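The Green Plate

The doors opened at ten and the first party came up the stairs at six minutes past. The narrator of this account was employed by Jirnent as a recorder, grade two, and had been told to write down what the arm did. The instructions did not mention the visitors, but there was a column headed Other, and it was wide.

A printed card on the door gave the date, Wednesday, August 14, 2019, and the title of the event: Tlapale Open Day, Table Handling. Tlapale was the name of the control program. The arm had no name. On the asset register it was 3542, and the bench it was bolted to was 2721.

The task was sorting. Objects were to go on the plates in an order set by the office at Starnance and sent over each morning on one sheet of paper. The sheet for the open day said: yellow to blue, leaf to white, green to remain clear. It had been signed twice.

At the first demonstration the arm went out over the bench, opened its gripper, closed it on the lemon and carried it to the blue plate. Time taken, 41 seconds. A man in a raincoat asked whether the lemon was real. The demonstrator said it was real enough for the purpose. This was entered under Other.

The leaf took longer. The gripper came down on it, lifted, and came up with nothing. On the second attempt it held. The leaf was set down on the white plate and the arm drew back to its waiting position. There was some applause.

A girl at the front of the second party wanted to know what the green plate was for.

The demonstrator said that it was the clear plate.

She asked what went on it.

The demonstrator said that nothing went on it. It had to be there so that the arm could leave it alone.

The girl considered this and said that the arm could leave anything alone. It was leaving her alone. The demonstrator agreed that it was, and moved the party along to the display about Sukedik, the older system, which had been withdrawn the previous October and now stood under a dust sheet with its power lead coiled on top.

The recorder looked up the green plate during the lunch interval. The log for Tlapale ran to 1196 completed cycles. In every one of them the plate had been listed, and in every one its entry was the same word, clear. No sheet from Starnance had ever sent anything to it. Further back, in the Sukedik files, there was a plate listed as green, spare, and against it a pencilled note: leave out until decided. The note had no initials.

The afternoon parties were smaller. The arm ran to time. At the fourth demonstration it picked up the leaf at the first attempt, and nobody present knew that this was an improvement, so there was no applause.

The girl came back shortly before closing, by herself. She stood behind the tape and watched a full cycle. When the lemon and the leaf were both in place the arm moved back over the bench with its gripper open and stopped, as it always did, for the check. The check lasted about four seconds. The program looked at the blue plate and recorded yellow. It looked at the white plate and recorded leaf. It looked at the green plate.

The entry was slow to appear. The recorder noted the delay as two seconds over the usual figure, with no fault shown. Then the word came up on the screen, clear, and the arm went back to its rest.

"It was thinking about it," the girl said.

The recorder said that it was checking. She nodded politely and went down the stairs.

There was one line left on the form. The recorder wrote the delay in the proper column, and under Other wrote: visitor satisfied with plate. The form was signed, signed again, and put in the tray for Starnance.

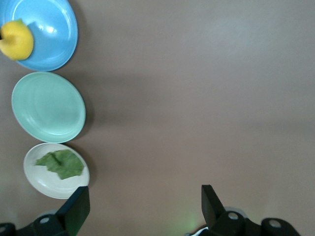
The bench at the check: yellow on blue, leaf on white, green clear.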